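Open Day at the Oltau Simulation Lab: Frequently Asked Questions

When is it?
Tue 30 May. Doors open in the morning and the last session starts at 2. The next open day will be in November.

Do I need to book?
Yes, if you want a seat at a demonstration. Each session takes 38 people. You can look around the lobby displays without a booking.

What will I see?
A simulated two-armed robot in furnished rooms, shown on the large screen in the Ulwood room. An operator runs the session and talks as it goes. 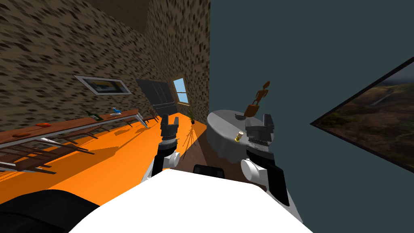 Sessions last nearly an hour, including questions. You may come and go quietly.

Is there a real robot?
Not at this event. All demonstrations run in Grurnix, our simulator. The hardware lab is closed to visitors.

Can I switch between views?
Yes. Ask the operator for the room view or the close view of the gripper fingers.

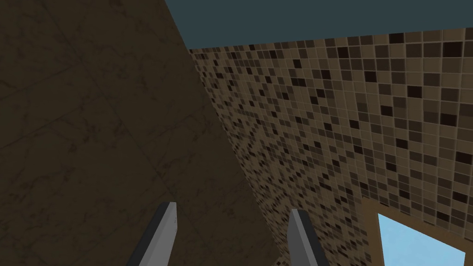
The close view can be hard to follow at first. If the movement on screen bothers you, sit toward the back.

Can children come?
Children 8 and over are welcome with an adult. There is a short hands-on station in the lobby where they can open and close a gripper with a game controller. 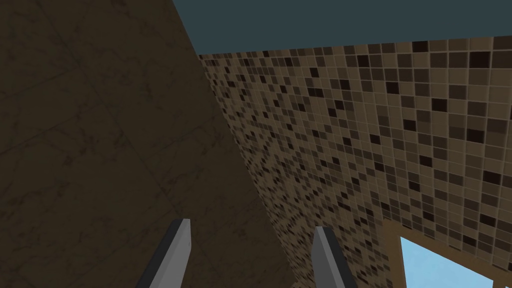

Turns at the station are 5 minutes each when there is a line.

May I take photos?
Yes, of the screens. Please ask before photographing other visitors.

Where do I park?
Use the Golestani Street lot. The side entrance has a ramp.

Is there food?
Coffee and water only.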